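The Long Way Round to Erkstead

By January we had used up every decent excuse for not teaching Badawi to open the fridge. Badawi was the name we'd given to the whole business, arms and body and all, after a tea shop in Emside where we had sketched it on a paper bag (I still have the bag, it's under the fruit bowl), and the fridge was meant to be the easy bit.

I ought to explain that we built the room before we built anything else. My sister said it was madness to let two arms loose in my real kitchen, with my real crockery, so we made a pretend one on the old computer in the shed at Kuncombe, and oh, the evenings that went into it! She wanted a green dinosaur on the cabinet, so there was a green dinosaur. I wanted a wooden ceiling like the one at our gran's. The magnets took me a whole Sunday, and I regret none of it.

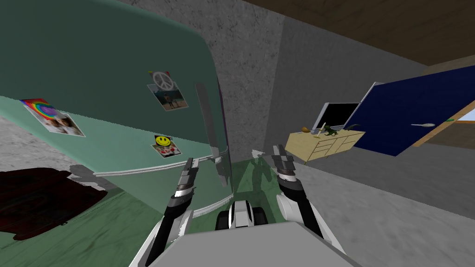
Badawi at the mint-green fridge, one gripper down by the lower handle.

We ran it 340 times that winter. I'd bring the cocoa out, she'd press the key, and we would sit there under the one blanket, leaning whichever way the room leaned, telling the left arm to go up a bit, up a bit, no, up, you daft article, just as our dad used to talk to the car on Erkstead hill. Some nights it went for the handle as sweetly as you like, and some nights it seemed to fancy the floor instead, and I'd go in to bed with my slippers soaked and my head full of elbows.

Then my sister took the job in Erkstead, and we carried on by post and telephone, which is a slow way to bring up a robot. I sent her whatever I had each week, with a long letter she always claimed to have read.
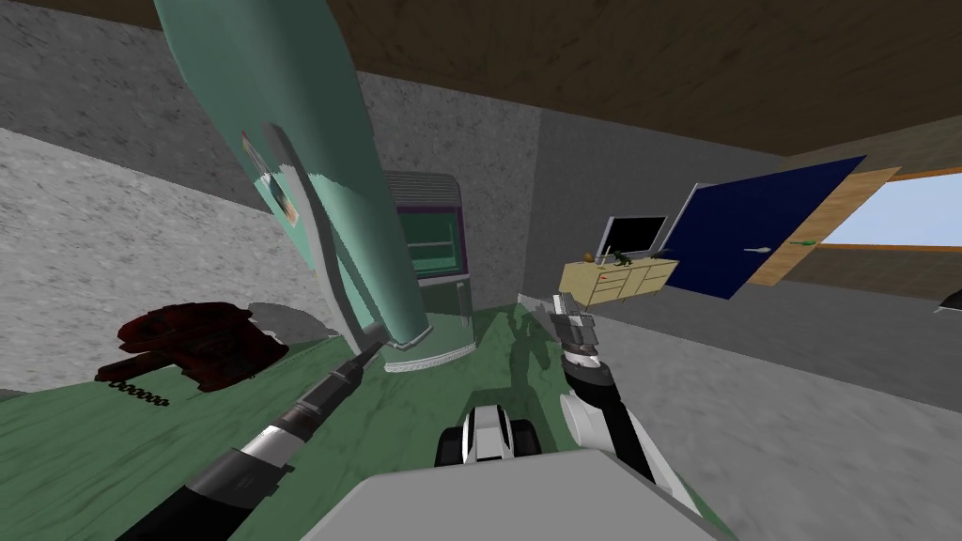
Too much shoulder, she wrote back, and had I changed the wrist speed as she'd asked me to, or had I only said I would? I had only said I would. I put my coat on over my nightdress and went down the garden to the shed, and while the computer was warming up I rang her, late as it was, and she answered before the second ring.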